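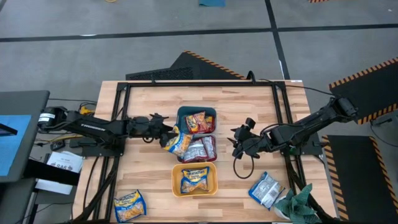

Sorting snacks with two arms, part 5: relabeling the pauses

In the last part I wrote that our policy had a bad habit. It would carry a bag over to the bins, stop above one of them, and stay there for a long time before opening the gripper. Several readers wrote to me that the model was too small. I believed this also, for a while. Now I think the reason was in our data, and I want to write down how we came to this, including one week that we lost.

First a short reminder of the task. We have two Trossen arms which face each other across a wooden table, and three bins in a column between them: teal, red and mustard yellow. The items are snack bags and packets of instant ramen. The policy gets the camera images and the joint positions, and it predicts the next piece of motion for both arms together. Which item goes to which bin is given by a short text instruction, and we change the instruction between episodes. Inside our group the project is called Pilby, and the training code is called Fiton. Please do not look for a meaning in the names.

We had 456 demonstrations, all done by teleoperation. When a person teleoperates a soft bag, she does something natural: she brings it above the bin, waits for it to stop swinging, looks, and then releases. I do this too. In the recordings this wait can be very short or quite long, and it depends on the person and on the hour of the day. To the policy all these frames look almost the same. The bag is above the bin, the arm is not moving, and the correct action is "do nothing" in nearly all of them. Only in the last frame is the correct action "open". So the model learns that doing nothing is nearly always right, and from its side this is a very reasonable conclusion.

My first idea was to cut out the pauses. I wrote a small filter which removed every frame where both arms moved less than a threshold. This was the lost week. The new policy did not hesitate anymore, but it also released bags while they were still swinging, and the thin ones landed on the edge of the bin or between two bins. The pause was carrying information after all. Also, my filter removed frames where one gripper was closing slowly on a packet, because the joints of the arm were still. I should have checked this before training and I did not.

The better idea came from Izzati Jugah, who had read about something similar for pouring tasks. She proposed to keep all the frames but to change what we ask the model to predict in them. For each frame inside a pause, we add a second target: how much time is left until the next gripper event. It is one number, scaled between zero and one. The motion target stays as before. We call this "countdown labels". They can be computed from the recordings automatically, since the gripper events are easy to find in the log.

With the countdown labels, the model has to find something in the image that tells it where in the pause it is. For a bag, the swing is a good signal. For a ramen packet, which is stiff and almost does not swing, the countdown simply becomes short. We did not tell it this difference anywhere.

For the result, we ran 90 trials for each version on the same table, with the starting positions mixed. The long stops above the bins became rare with the new labels, and the misses at the bin edge did not come back. The item that still gives trouble is any bag that lies flat and far from the bins on the right side. The right arm takes it by the corner, and then it rotates in the gripper during the carry. The countdown does not help with this, because the problem starts at the grasp.

Some practical notes, if you want to try it:

Use the commanded gripper position to find the events, and leave the measured one alone. Ours is noisy when it holds something soft.

Give the countdown loss a small weight. When we set it equal to the motion loss, the arms became slow everywhere.

Look at the pauses of each operator separately. We had 2 operators, and one of them (me) waited much longer.

In the next part I will write about the handover between the arms, which at the moment works only from left to right.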